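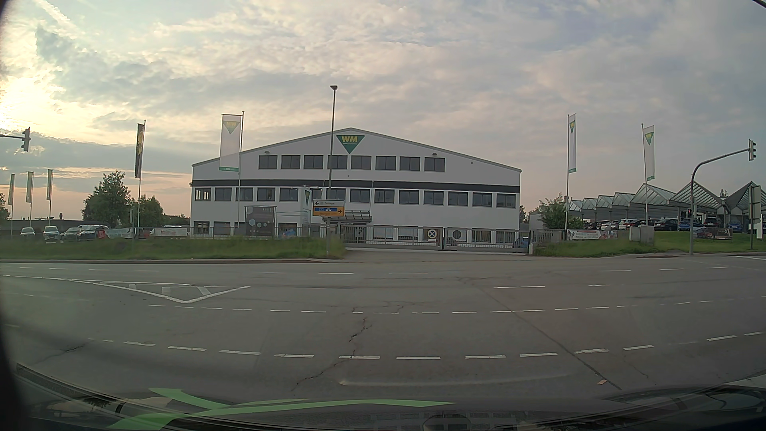

Open day helpers and visitors wanted, Jillano automation hall, Kakville

Posted 7 Sep 2023

We are opening our doors again, and we would love some company! The last time we did this was in May, when the hall was still half boxes and the coffee ran out before lunch, and even so people stayed on well past closing to watch the sorting cells run. So we are doing it properly now, with more to see and a much bigger coffee pot.

We are looking for 15 people to help us run the day as paid floor guides. You would meet a small group at the front desk, walk them through the hall, and stay with them while our technicians run the demonstrations. There are two main ones. The first is the Groen line, where a pair of arms picks mixed parts out of a bin and sets them in trays. The second is the Gromar cart, which drives itself between the storage racks and the packing tables and stops politely (most of the time it also beeps) when somebody steps in front of it. The racks hold 1,464 bins, and yes, visitors always ask, so you may as well learn the number now.

You don't need a technical background. Some of our best guides in May were a retired school bus driver and two nursing students. What we do need is someone who likes talking to strangers, can be on their feet for most of a day, and will speak up kindly but firmly when a child leans over the yellow line. If you speak a second language, please tell us, as we had several families last time who would have been glad of it.

Guides are paid $300 for the day, which includes a short training the evening before. Lunch is on us. Please wear closed shoes with a flat sole; we will hand out vests and safety glasses when you get here.

If you would like to come simply as a visitor, you are very welcome too. Entry is free, but we can only take 1,000 people over the whole day, so do ask for a time slot before you set out. School groups should get in touch early and let us know the ages of the children.

To apply or to book a slot, write to Natalie Gosling at the Jillano front office with your name, a phone number and a few lines about yourself. A resume is fine but a friendly note is just as good. Natalie answers everything herself, so give her a few days.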